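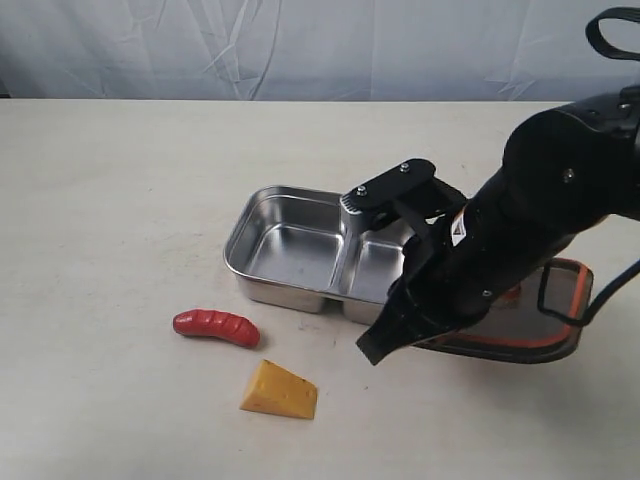

Call for Participants: Meals and Sleep in Night Shift Workers

The Timus Center for Nutrition invites adults who work regular night shifts to take part in a study of meal timing and sleep. The study is led by Dr. Solomiia Maksymiv and will enroll 94 participants at the Center's Anell Street site.

Who may apply

Applicants must be between 21 and 60 years of age and must have worked at least three night shifts a week for the past six months. Persons who are pregnant, who take insulin, or who have a diagnosed eating disorder are not eligible.

What is involved

Participants will attend four visits of two hours each. At each visit a set meal will be served, followed by a short interview and a blood pressure reading. Between visits, participants keep a written record of meals and hours slept. Meals are prepared on site and contain wheat and dairy. Other food needs should be stated on the application form.

Payment

Participants who complete all four visits will receive $300. Those who withdraw early will be paid for the visits attended. Parking at the Prokopenko Building is free of charge.

How to apply

Forms are available at the front desk or by mail from the study coordinator, Apolinar Ventura. Completed forms must be received by 05/11/2025. Applicants will be notified in writing of the decision.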